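Lendton Equipment Pool
Buying a Robot Arm: Frequently Asked Questions
Last reviewed in August. Prices are left out on purpose. Ask us and we'll send the current sheet.

We have money for an arm. Can we just order one?

You can ask to. Every arm request at the Pirkness site goes through the pool first, which checks whether one of the arms we already own is sitting idle. There usually is one. It's usually idle for a reason, and we'll tell you the reason before you get attached.

If nothing suits, you fill in the purchase form, attach 3 quotes and a one-page plan, and send it over before noon on a Friday. Forms that arrive after noon get read the following week, with the same level of enthusiasm.

What goes in the one-page plan?

What the arm will pick up, where it will stand, who will look after it, and what you'll do with it when the project ends. People write beautifully about the first item and leave the other three blank.

Please name the objects. "Household items" has been rejected more often than any other phrase on the form. A bar of soap and a bath towel are both household items, and they'll cost you two different grippers.

Do we have to simulate the job before we buy?

For anything over the pool's spending limit, yes. You build the task in Kamis, our in-house simulator, and run it until you can tell us what size of arm you need, how far it has to reach and which gripper it should wear. Kamis time is free. It's also the one stage of the process where a dropped object costs nothing and doesn't roll under anything.

The current worked project is bathroom tidying, with small things set out on top of a toilet tank. It was picked because it's an awkward spot for an arm: narrow shelf, hard wall behind, and a mixed lot of shapes crowded together. If your equipment plan survives a toilet, a lab bench will feel like a vacation.

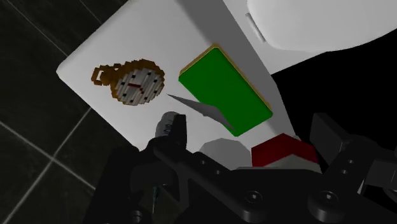 Most of the budget questions we get are really gripper questions. A two-finger gripper is the cheapest sensible choice, and it handles more than people expect, as long as someone has thought about the opening width and the fingertips. The standard fingertips that come in the box are fine for the demo. After that you'll want a second set, and then you'll want a third set, so put a line in the budget now and save yourself the apologetic email.

Which costs do people forget?

In the order we hear about them:

The mount. An arm needs something to be bolted to, and the thing has to be heavier and stiffer than whatever you were planning to use. Furniture that looks perfectly good in Kamis is under no obligation to exist in your room at that height, or to stay put when the arm swings.

The controller. It takes up floor space, it has a fan, and it has a cable of fixed length. Measure the cable path before you choose the corner.

Power. Ask facilities which circuit you're on. Don't guess from the color of the outlet.

Safety kit. Emergency stop, floor marking, a barrier if the risk review asks for one. The review is booked through the pool and currently takes 6 weeks, so book it when you send the form and don't wait for the crate.

Objects. You'll need spares of everything the arm is going to handle. Tubes get squashed. Paper goes limp. Anything with paint on it will look like an antique by the end of the first month.

Shipping back. Repairs mean a crate, and you threw out the crate. Keep the crate.

How do we work out how much reach we need?

Put the base where it can physically go, then put your objects where they'll be, then see what's left. People like to do it the other way around, and they end up specifying an arm that could dust the ceiling.

Reach on the data sheet is measured with the arm out straight, which is a lousy position for doing anything careful. Plan on working well inside that number. If the far end of your shelf only comes good with the elbow locked, you need a closer base or a longer arm, and moving the base is cheaper.

Check the elbow too. New users watch the gripper. The elbow is the part that meets the wall.

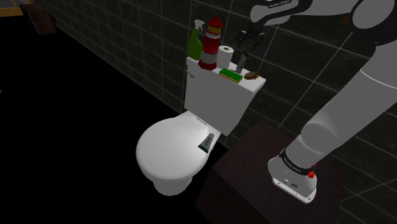

Bathroom project in Kamis: arm mounted on the cabinet beside the toilet, gripper empty above the tank shelf.

Can we mount the arm on a cabinet we already have?

Send us the make and the weight, and a photo with the doors open. In a simulator a cabinet is a box, and it stays where it was put because you told it to. Real ones are hollow and come with a little bag of plastic feet. The pool keeps steel pedestals for loan and would much prefer you took one. If you must have the cabinet, budget for a steel plate on top and anchors at the back, and get the building office to agree to the holes before there are holes.

How many simulated runs do you want to see?

100 at minimum, with the objects moved between runs. If you leave everything in the same place and run it 100 times, you've done it once, with a lot of electricity. We want to see the failures as well. A plan showing no failures at all goes to the bottom of the pile, where we keep the other fiction.

The longest file we've received had 276 runs in it, each with a comment. We read them all. It was a slow month.

Does success in Kamis mean the real arm will do it?

No. It means the arm can get there, the gripper can open wide enough, and nothing obvious is in the way. Those three things cover a large share of the purchases people regret, which is why we ask.

What it won't tell you is how a soft object behaves when it's squeezed, or what happens to your camera when someone opens the blinds. Glossy white surfaces and dark tile are both worth testing with the real camera before you pay for it. Most dealers will lend you a camera for a couple of weeks if you sound as though you have money.

Is one arm enough?

For a first purchase, yes. Groups ask for two because they've been watching videos. Two arms means two mounts, two controllers, a bigger risk review, and a new and interesting way for things to collide. Show us one arm running out of ability in Kamis and we'll talk about the second.

Should we buy used?

Sometimes. Ask for the service log, the software license in writing, and a video of every joint going through its full travel with the sound on. If the seller can't find the license, the price should fall until it becomes funny. Used grippers are generally fine. Used fingertips are a false economy - buy new ones.

Who pays for maintenance?

You do, through a yearly charge that the pool takes at the start of the budget year. It covers the inspection, basic parts and our time. It doesn't cover damage from liquids. If your project has anything to do with kitchens or bathrooms, tell us early, and please think hard about whether the spray bottle needs to have anything in it.

Can the Buthelezi Fund be used for this?

For the arm, the gripper and the mount, yes. For the controller, yes if it's on the same invoice as the arm. The Buthelezi Fund won't pay for room alterations, so the floor, the wiring and that door you want widened have to come from somewhere else. Get the dealer to put the arm and controller on one quote. Splitting them afterward takes longer than learning to program either.

What if our task changes after the arm arrives?

It will. Tell us in the plan which parts of the job are fixed and which are wishful. The arm should be chosen for the fixed parts, with some payload to spare. Fingertips, cameras and tables can all be swapped later for fairly little money. Reach can't.

How long does the whole thing take?

Longer than your grant officer thinks. The safety review and the dealer's lead time can run side by side if you book early, and end to end if you don't. Leave yourselves a few weeks after delivery for installation, training, and finding out that the elevator is smaller than the pallet.

Where do we start?

Book a Kamis slot at the pool desk in Pirkness and bring your list of objects. Bring the objects too, if they fit in a bag. We'll need to measure them, and the sizes people write down from memory tend to be flattering.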